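# Recipe Scaling in Printed Cookbooks

Mogens Overgaard
March 3, 2024

## 1. Purpose

The project tested whether recipes written for four servings can be scaled to ten by plain multiplication. Two cookbooks were used: *The Rirnance Table* and *Peixoto Home Baking*. Both give ingredients by weight and by volume.

## 2. Method

Ingredient lines were typed into a spreadsheet, 2117 in total. Each was tagged as bulk, leavening, seasoning or liquid. Lines with no amount ("salt to taste") were kept but left out of the calculations. Test batches were cooked in a home oven and weighed on a Trosico kitchen scale with a limit of 2000 g. The bean stew exceeded the limit and was weighed in two parts.

## 3. Results

Bulk ingredients scaled without trouble. Liquids did not. The stew needed 800 g less stock than the multiplied amount, as the wider pot was kept covered. Baking soda at the full multiple left a soapy taste in the Peixoto muffins.
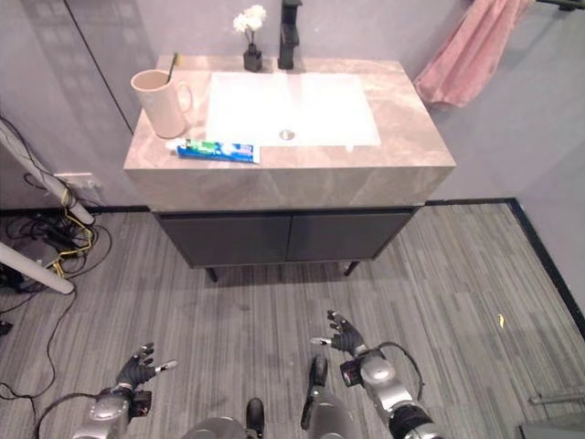 Volume measures caused most of the errors. A cup of flour was filled three times by the same person and gave three different weights. Several older recipes in the Rirnance book call for "a mug" of milk or sugar, with no size given. A ceramic mug with a handle, like the pale pink one holding a toothbrush beside the sink, could be meant, but mugs vary too much for the term to be scaled. These lines were moved to a separate sheet.

## 4. Open items

- Repeat the muffins with less baking soda
- Enter the Rosik conversion table
- Second round of stew in May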